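Widel Bedroom Folding Notes and Data Card

Version 4
Last edited Jan 3, 2024

What this covers

Widel is a set of short takes of clothes being handled and folded on a bed, in an ordinary bedroom. One garment at a time, one fitted sheet, a plain wall behind the bed. The card says what is on the bed, how a take is supposed to go, how the labels were chosen and where they are weak.
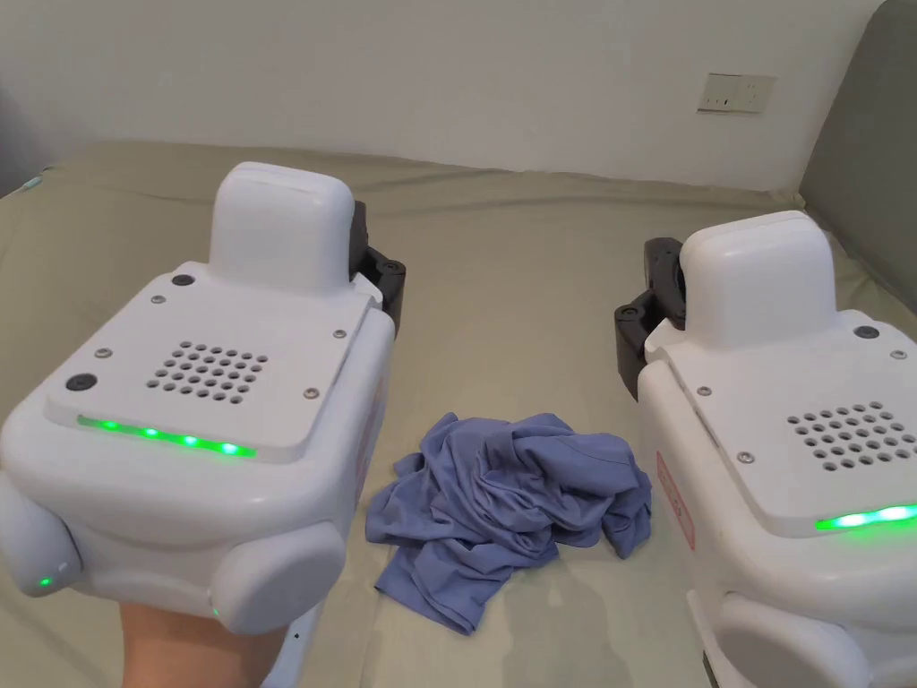
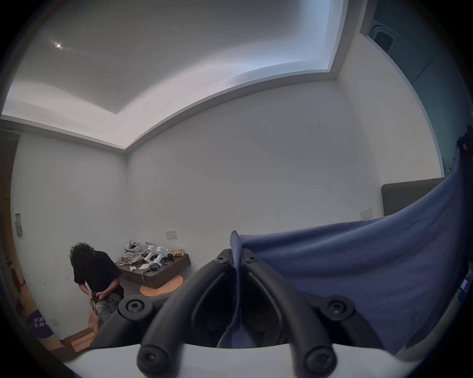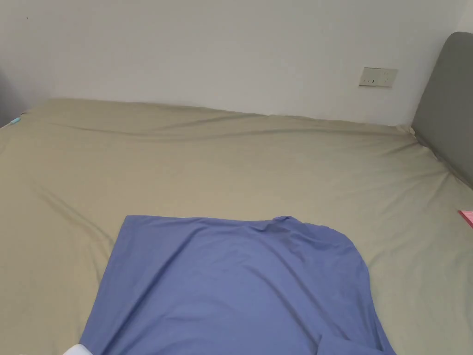
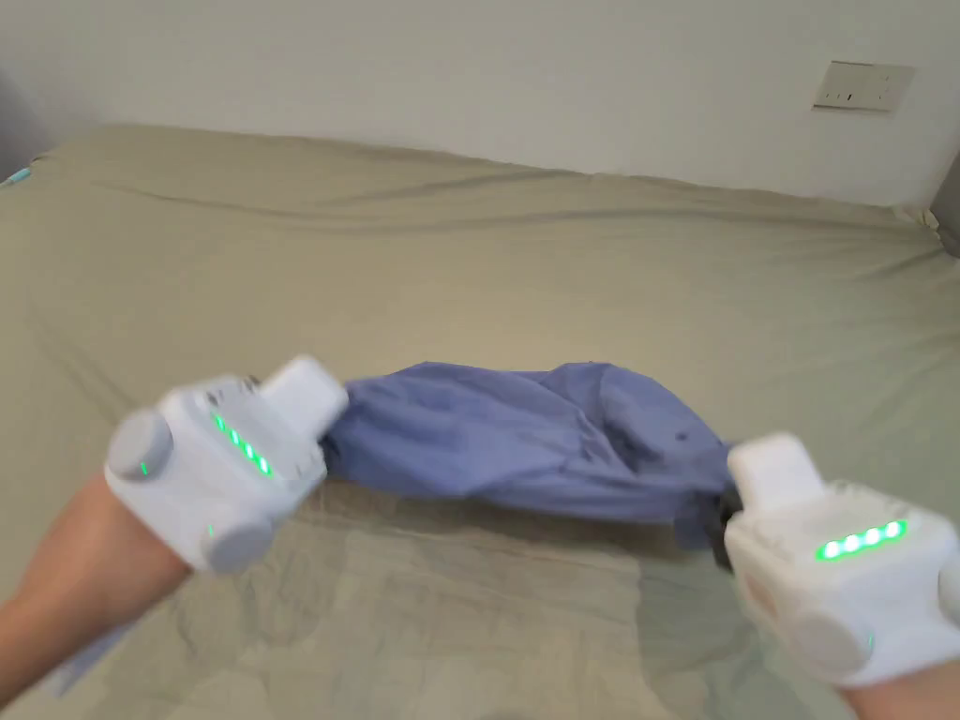
The blue set is the one most people ask for first, so most of the examples in this card refer to it. The other sets follow the same layout and the same label names. Where a set differs, the difference is in the notes file inside that set's folder.

Contents

Widel has 12 garment sets. Each set has 19 takes. A take covers one garment from the time it is put on the bed to the time it is left alone, folded or not. Takes that end with the garment half folded are kept and marked "open". Please don't drop them when you report results on folding, or at least say that you did.

Each set folder holds:

takes/ - one folder per take
labels.csv - one row per labeled stretch of a take
garment.txt - type, main color, sleeve length where known
notes.txt - anything odd about the set

The folder names use the set number and a color word, for example 03_blue or 07_gray. The color word is only there to help you find things. It was picked by eye and two people could easily disagree about it, especially with the blues, which lean toward violet in some light.

The bed

The bed stands against a plain wall and has a fitted sheet in a dull color between khaki and olive. We use the words "khaki sheet" in the labels for all of it. Don't read anything into the exact shade, as it shifts a good deal from one view to the next.

The sheet is not ironed. It has long folds and softer creases, and it bunches where it goes down at the wall side. We asked for the sheet to be left that way. A garment pulled across a creased sheet takes the sheet with it a little, and that is how it goes in most homes. If you need a flat surface under the clothes, the Plaltus table sets are a better choice and use the same labels.

Pillows and blankets stay off the bed during a take. What stands elsewhere in the room is not controlled. Shelves hold whatever was put down on them, and boxes and bags move between sets. Nothing outside the bed is labeled.

Garment states

Every labeled stretch has one of these states in the column called state:

flat - spread out so that most of the garment is one layer, or close to it
bunched - crumpled, with no clear outline
held - lifted or stretched between two points
half - one fold made, edges more or less lined up
done - folded and let go
unsure - the labeler could not decide

A garment can be flat and still have a sleeve or a collar tucked under. We count that as flat if the outline can be made out. This causes more disagreement than any other rule in the card. A garment that is twisted and pulled out sideways above the bed is held, even if it would be called bunched when lying down. Held always wins over the other states.

"Unsure" is a real label and should not be merged with bunched. An earlier version did that and it made bunched useless for a while.

How a take should go

1. Clear the bed and pull the sheet over the corners. Leave the creases.
2. Drop the garment near the middle of the bed. Don't arrange it.
3. Find two edges and spread it out.
4. Fold the sleeves in, if it has them.
5. Fold lengthwise, then across.
6. Let go and leave it where it is.

Steps 3 to 5 can be repeated or done in another order. People fold shirts in very different ways and we did not teach a single method. Some folders lift the garment and shake it before they spread it - that is fine and gets the label held. Stop a take if the garment falls off the bed, and mark it "floor" in the notes column.

Labeling

Labels were made from the takes after they were done. The labeler marks the start and end of each state, with short gaps allowed where the garment is changing from one state to the next. A gap should not be longer than needed to cover the change. For each set, 10 of the takes were labeled a second time by someone who had not seen the first labels. Both versions are kept, in labels.csv and labels_second.csv.

Garment type is written the way you would say it at home: shirt, top, pants, towel. If a type could not be settled from the takes it says "top, likely" or "cloth". Please keep those words as they are. We had a request to turn every "likely" into a firm type, and decided against it.

Relation to other sets

Stusness is the earlier collection, with towels and pillowcases only. Its state names are the same except that it has no "half". If you join the two, map Stusness "folding" to "half" and expect some noise.

Humphreys is the closet and shelf collection. It begins where Widel stops, with the garment already folded, and there is no overlap in takes.

Known problems

- Dark garments have more "unsure" than light ones.
- The lengthwise fold and the cross fold share one label, half. They should have been two.
- Smooth, stretchy fabrics slide open again after being let go. Several "done" stretches are short for that reason.
- In set 09 the second labels use an old spelling of two column names. The loader handles it, a spreadsheet won't.
- Views that show the room and not the bed carry no state label. They are left in the take folders and the state column is blank for them.

Changes

Version 4 adds labels_second.csv to every set and fixes the swapped notes files in 05 and 06. Version 3, from September, split "unsure" back out of bunched. Anything made with version 2 or older should be run again before it is compared with newer results.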